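Kairys Bench and Crate Line

The Kairys is a packing and sorting bench with a covered top, sold with a short run of roller conveyor and a set of Orelo crates. It suits returns desks, small parts rooms and repair counters where goods come in by the crate and go out by the carton. The bench, conveyor and crates can be ordered together or one at a time.

Orelo crates

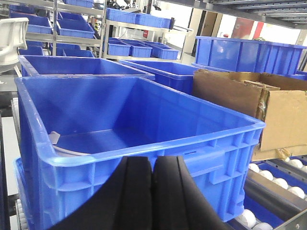
Orelo crates are open-topped and supplied without lids. Order them in the colour your site already uses, as mixed colours tend to get sorted by colour whether you want that or not. The blue is kept in stock and has the ribbed outer walls, thick rolled rim and rectangular handle recesses common to the range. Other colours are made to order. Crates are sold in packs of 2, and labels are extra.

Do not use the crates as a step. Wash with warm water and ordinary dish detergent. Solvent cleaners will dull the plastic and can make printed labels lift.

Conveyor section

The conveyor is supplied in straight sections 900 mm long. Rollers lift out for cleaning. Ball rollers can be fitted beside the straight rollers where a crate or carton has to be turned by hand, and we recommend them at any corner or where two sections meet at different angles. Send us a sketch of the floor with door swings marked and we will quote the run.

The conveyor is unpowered. For a gravity feed, ask for the tall legs at the infeed end. The fall is set on site during installation and should be checked again once the floor has been loaded for a week.

Work surface

The standard top is a dark grey covering bonded over a flat board. It keeps small parts from skating away and is quieter than bare steel when metal fittings are being sorted.

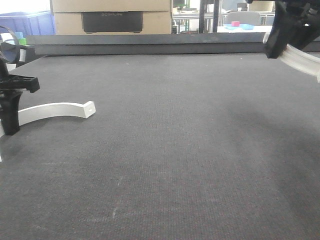

Replacement coverings come as a single piece cut to the bench. Peel the old one from a corner, clean off any adhesive and leave the board to dry before laying the new piece. Allow 21 hours before putting weight on it. Overnight is fine if the bench is not needed first thing.

The covering will mark. Box staples and the bottoms of steel trays leave pale streaks, and most of these come up with a stiff nylon brush. Vacuum the surface when dust builds up. Please don't hose it.

A hard white top is available at the same price for food-adjacent work and for anyone using liquids. It can be swapped for the standard top later, using the same fixing points.

Frame

The frame is painted metal. Red is the standard finish and grey can be ordered. Touch-up paint is supplied in a small tin with every bench, and chips along the front edge should be filled before the bench goes into an unheated building.

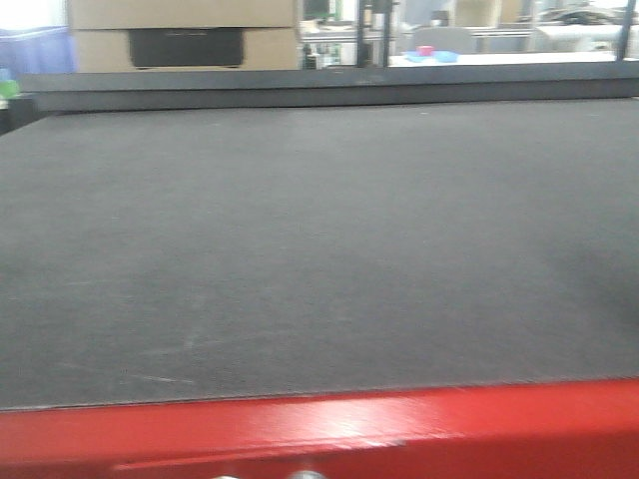 Urkiveo Workshop Equipment, Benches and Handling Department

Benches leave us assembled where the doorway allows. Where it doesn't, the frame ships in two halves with the top packed separately, and you will need a second person and a set of metric hex keys. The rated load for the top is 100 kg, evenly spread. Heavier duty is possible with the Lalum underframe, quoted separately.

Feet are adjustable. Level the bench front to back first, then side to side, and tighten the lock nuts last. If the bench sits against a conveyor, level the bench before bringing the conveyor up to it.

Options and spares

Lalum underframe, for heavier loads
Spare covering, dark grey
Hard white top
Touch-up paint, red or grey
Orelo crates, pack of 2
Ball rollers, with fixings
Stainless steel panels and bracket plates, with hex-socket screws
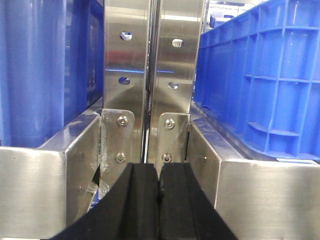
Delivery and returns

Stocked items go out from our warehouse by road freight. Made-to-order colours and tall legs take longer, and orders placed in September should allow extra time for our stocktake. Check cartons on arrival and note any damage on the driver's docket before signing. Unused crates and spares may be returned in their original packing. Cut coverings and made-to-order items cannot be returned unless faulty.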